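Handout 4 - Laying a simple place setting

Front-of-house basics, Ulden evening course. Notes by Harpreet McKinnon, May.

Hi all! I talked too fast last time (Unnur Overgaard told me so, and she was right), so I've written it down. We're sticking with the plain everyday setting: mat, plate, fork, spoon, cup. No knife yet, no napkin, nothing folded into a swan.

Fork on the left, spoon on the right, both with the business end pointing away from the guest. The red cup is the one to watch.

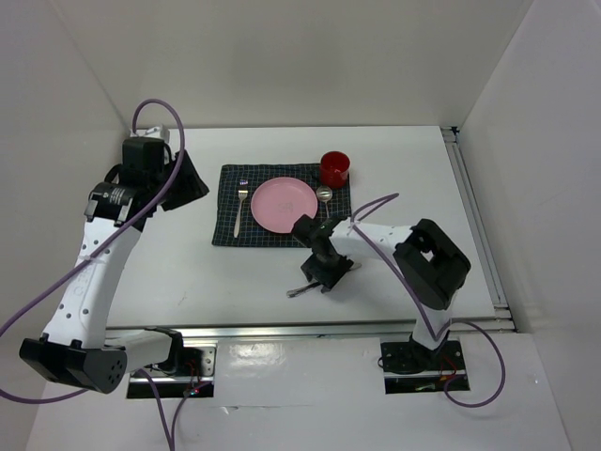
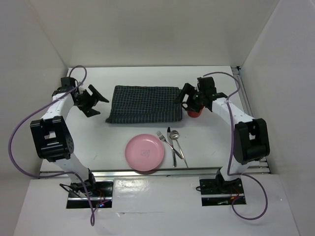

## The order I use

1. **Mat first.** Get it straight with the front edge of the table before anything goes on it. A checked mat is a big help - the lines tell you right away if your fork is leaning.
2. **Plate in the middle.** Thumbs on the rim, never on the eating part. If there's a design on the plate, turn it so the guest can read it the right way up.
3. **Fork, left side.** Tines up toward the top of the mat, handle down. Leave a finger's width next to the plate.
4. **Spoon, right side.** Bowl at the top, handle down. I like the ends of the two handles level with each other, and Tarek Khoury likes the tops level. Pick one and do it for the whole table!
5. **Cup last, top right.** It goes past the tip of the spoon, where a right hand finds it without crossing the plate. Half on the mat is fine in my book, but if the mat has a thick hem, move the cup fully on or fully off so it doesn't rock.

## Spacing

Allow 600 mm of table edge per guest, measured from the center of one plate to the center of the next. A 3000 mm table takes five down each side that way, and I'd still drop to four if the chairs have arms. The little tables in our practice room are 900 mm wide, so please don't squeeze two people onto one side.

## Things I keep correcting

- Picking up cups by the inside of the rim. Hold them low, always.
- Sliding the plate over to fix the gap. Move the fork!
- Carrying forks and spoons in a fist. Use the tray - Sandra Cheetham has put 40 clean liners in the top drawer.

## Before next class

Lay this setting at home three times and time the last one. Then sit down in front of it and reach for the cup without looking. Bring your time with you, and we'll start on knives and soup bowls.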